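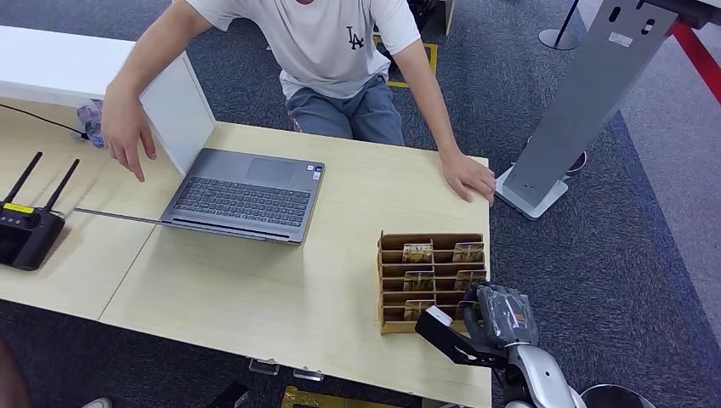 Bay 2, card organizer task, arm at the right side of the organizer.

Pre-run inspection, Clidton shared-reach study
Thursday, April 5, 2018

1. Table and tape
Tables pushed together, seam checked by hand. OK.
Cable at left edge - tape down before the next block.

2. Arm and cover
Plastic cover on forearm: OK, no tears found. Finger joints move freely at low speed. Pivot screws checked with the Cleko driver.
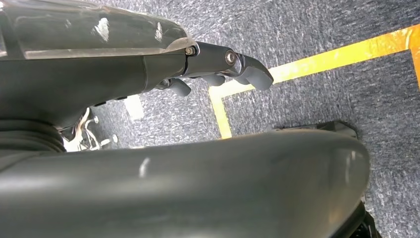

Stop button tested from both seats, 2 presses each. Stop distance at the fingertips was 14 mm against a limit of 20. Pass.

3. Method check
The Edholm yield rule slows the arm when a hand comes near the same slot. It held in 135 reaches with one late slowdown, logged as minor. Repeat the set in June with the new threshold.
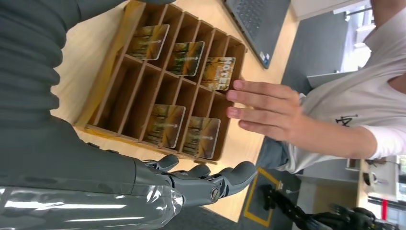
Hand spacing is the main open item. The yield rule measures from the wrist, so a flat hand with the fingers out gets closer to the box than the log says. The person's fingertips nearly touch the edge next to the HOTEL card while the gripper is at the lower part of the organizer. Add finger length to the offset before the next block.

Result: pass with 2 comments.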